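Kitchen props, bench notes
Innes bench, 25 September 2020

Spent the session sorting the prop stock for the kitchen layouts. The Elier order came in one carton and went into the same drawer as the old Imow pieces, so the two lots are now mixed. I have stopped trying to separate them by supplier and am listing by use instead.

Tabletop is the white one with the small holes. Wiped down before anything was put on it. The holes collect crumbs from the foam packing and need a brush.
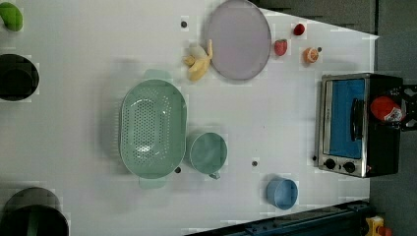 Page last changed: 25 September 2020, rev. 4

Colander and measuring cup are a matched pair in mint green and should be stored together. The colander has flat handles at both ends and takes up more length than its basin suggests — allow for that when drawing positions. The cup nests in it for storage.

Fruit so far: banana, strawberry, orange half, and one small dark red berry. The packing slip does not say what the berry is. Entered as "berry, small, red" until someone finds the catalog page.

Pots are black. Kept to the edge of the table, as they show every fingerprint and I did not want to clean them twice.

Toaster oven: stainless front, glass door, blue inside, two knobs. Its Findato stock number is 1380. The number on the shelf card is wrong and has been struck out. It is the tallest thing in the set and hides whatever goes behind it, so small items stay on the open side. The top is flat enough to use as a shelf.

Plate position: the fruit goes beside the plate, banana on one side and the three small pieces on the other. Orange with the cut face up, otherwise it gets taken for a ball.

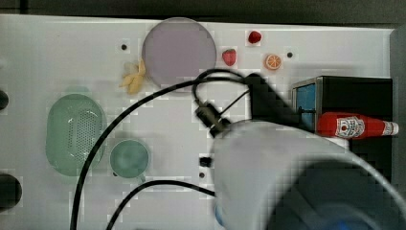
Plate, fruit and colander, with the ketchup lying on its side.

Ketchup bottle: red, white label, white cap. Stock list had it under "cans", now moved to "bottles". Lay it flat when it goes on anything raised. Standing up it tips at the slightest knock to the table.

Plate color is a problem for the list. I read it as gray under one light and lavender under another. Listed as "plate, round, pale" with a note to check against the Elier color card.

To do before October:
— brush out the table holes
— new shelf card for the oven
— order 8 lidded bins, shallow type, for fruit and small pieces
— one spare orange half, current one has a soft seam
— raise the stock limit in the list from 3000 g per bin, the pots go over it

Drawer left unlocked. Key is on the hook by the sink.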